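## 4. Setting up the bed exit pad

Good news: this is the part of the Postus kit that people worry about most, and it's the easiest one to get right. Set aside a quiet half hour while the resident is up and about, maybe during lunch, so you can try things out without anybody waiting on you.

You will need:

- the Dernix pressure pad (the long one with the blue cable)
- the bedside unit and its power supply
- the two wide straps
- a phone or tablet with the Postus app, already signed in (see Section 2)

**CAUTION:** The pad tells you that someone has left the bed. It does not prevent a fall, and it doesn't replace regular checks, bed height adjustment, or good footwear. Keep following the resident's care plan.

### 4.1 Placing the pad

1. Lower the bed all the way and lock the wheels.
2. Strip the bed down to the mattress.
3. Lay the pad across the mattress where the resident's hips will rest, printed side up. On most beds that's a little below the middle.
4. Run a strap under the mattress at each end and pull both snug. You should be able to slip one finger underneath.
5. Bring the cable out on the side the resident does *not* use to get up.
6. Clip the cable to the bed frame every foot or so until you reach the head end.
7. Make the bed with a single fitted sheet over the pad.

**Note:** Thick toppers soak up a lot of the pressure. If the resident sleeps on one, put the pad on top of it, under the sheet, and plan to run the weight check in 4.3 twice.

**CAUTION:** Never leave a loop of cable on the floor. A loop by the bed is a trip hazard, and we'd hate for our own product to cause the very thing you're trying to avoid!

### 4.2 Connecting the bedside unit

1. Plug the blue cable into the port marked PAD. It clicks when it's in.
2. Plug in the power supply. The ring light goes white, then starts a slow green pulse.
3. In the app, tap **Add a room** and type the room name. Short names read best on the hallway display.
4. Hold the phone near the unit until the app shows the unit's four-letter code, then tap **Pair**. 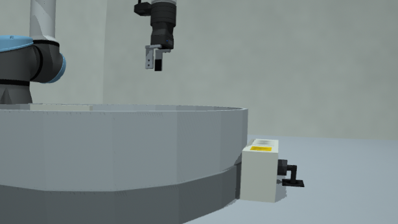 If the light is still white after a couple of minutes, unplug the unit, count to ten, and plug it back in. A unit that has been in storage sometimes needs a second go. Still white? Move to error 167 in the table at the end of this section.

### 4.3 The weight check

Now for the fun bit, where the pad gets to know its sleeper.

1. Ask the resident to lie down in their usual position. Help them if they need it.
2. Tap **Learn** in the app and wait for the chime.
3. Ask them to roll to each side, taking their time.
4. Ask them to sit on the edge of the bed. The app should change from *In bed* to *Sitting up*.
5. Help them stand. The app should change to *Out of bed* and the alert should sound.

If step 4 never shows *Sitting up*, slide the pad a hand's width toward the foot of the bed and start the check again. One small move usually does it.

**Note:** Set the alert delay under **Room > Timing**. It's entered in milliseconds. The factory setting is 1000, and 3000 suits restless sleepers who shift around a lot but rarely get up. Ask the nurse in charge before you lengthen the delay for anyone who moves quickly.

### 4.4 Error codes

| Code | What it means | What to do |
|---|---|---|
| 167 | Unit can't find the network | Check the Wi-Fi name and password, then pair again |
| 196 | Pad not detected | Reseat the blue cable and look for kinks or damage |

**CAUTION:** If the pad cover is torn or damp inside, take it out of service right away and use a spare. Do not tape it.

Once the green pulse is back and the room shows *Ready*, go on to Section 5 to add the hallway display.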